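Lostgate: bedroom tidying, towels and bedding

README, version 2
Maintained by Hideaki Amano
Last change: 2021-04-20

What is in this folder

Lostgate is a collection of short recordings of one household activity, the tidying of a bedroom. The work is small: a towel lies on the bed, and it must be picked up and put into a basket on the floor, or folded and left on the cover. Between the towels the bedding is sometimes made straight again. There are 1148 recordings. Each one has a text note in the same folder, with the same name and the ending .txt.

The collection was started in January in the room we call Turon. Later the room Hirose was added, but its recordings are kept in a separate archive and this README does not speak about them, except where the rules are the same.

The objects

Bed. It has a wooden frame and a beige fabric cover. The cover has stitched panel lines, and please do not confuse these lines with creases when you label. The corners are rounded.

Sheet or blanket. In the notes the pale layer at the far side of the bed is always called "upper layer". In the first version I wrote sometimes "sheet" and sometimes "blanket", and this made the search difficult. Old notes are corrected now.

Towels. They are white. There are 4 towels in the Turon set, and they are washed together, so they became soft at the same speed. I did not give numbers to them. If your work needs to know which towel is which, this collection will not help you.

Basket. Brown, woven, rectangular, open at the top. It stands on the floor near the corner of the bed. Its place is not marked with tape, and it moves a little from one day to another.

How a towel is placed

Before each recording the towel is put on the cover in one of two ways. "Dropped" means that it is held by the middle and let go from the height of the chest. "Spread" means that it is laid flat and one side is pushed in by hand. Dropped towels are much more common, and they make a mound with many folds. 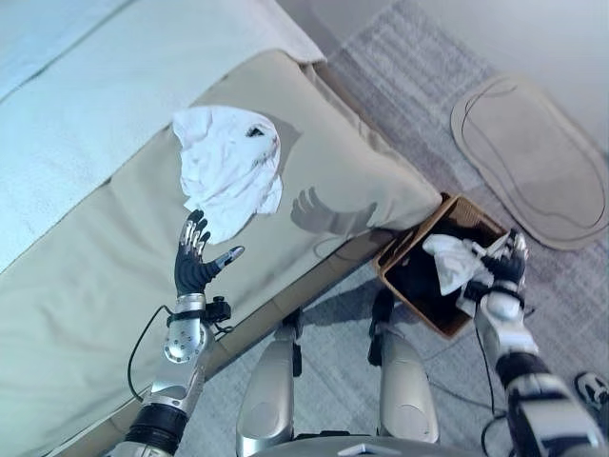

The first 200 notes have only the word "towel" in the field for the starting state. I tried to fill these fields later from the pictures, but the difference between a dropped towel and a badly spread one is not always clear, so I left them as they were. Please treat the missing value as unknown.

Fields in the notes

room: always "turon" in this folder
start: dropped, spread, or empty
goal: basket, or fold
bedding: straight, rumpled, or not checked
result: done, partly, or not done
remark: free text, sometimes in Japanese

"Partly" is used when the towel hangs over the side of the basket, or when the fold is made but the edges do not meet. A towel that fell to the floor is "not done", also when it was very near to the basket.

The value "rumpled" is for the line where the upper layer meets the cover, and for nothing else. Small creases in the cover were always there and are not counted.

Known problems

Light in Turon changes during the day, and there are strong shadows on the cover. A dark spot inside a towel is usually a deep fold. In the remarks I wrote "stain" two times and both were wrong. I kept the remarks and added a correction after them.

White towel beside the pale upper layer is hard to separate by color only. If you draw outlines, please begin from the side that lies on the beige fabric.

Some "fold" recordings end before the towel is laid down. They are marked "partly".

Sharing

The folder is copied to the Carport server every night. Please do not edit the notes there, because your change will be lost with the next copy. Send corrections to me with the name of the recording and the field, and I will put them in by hand.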